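How to oil a pale wooden table

Pale wood marks easily, and a coat of oil is the simplest protection you can give it. Allow a weekend for the job.

Wipe the top down with a damp cloth and let it dry overnight. Sand lightly along the grain, starting with 80 grit. Go over it again with something finer, then hoover up the dust — a brush only moves it about.
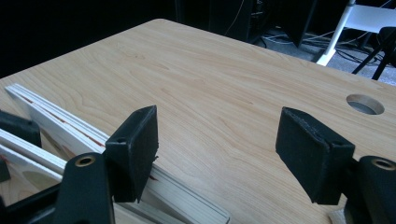

Light-coloured wood with a pale grain.

Pour a little oil onto a lint-free cloth and rub it in along the grain. I use Kernen clear oil, but any oil sold for table tops will do. Leave it for 28 minutes, then wipe off whatever is still sitting on the surface. Oil left behind goes sticky.

Wait a day and put on a second coat in the same way. Keep cups and plates off for 7 days.

Lay used cloths flat outdoors to dry before you bin them. Oily cloths left in a heap can catch fire.

I do our kitchen table every February. If water stops beading on it before then, it gets an extra coat.

Anderson Bezerra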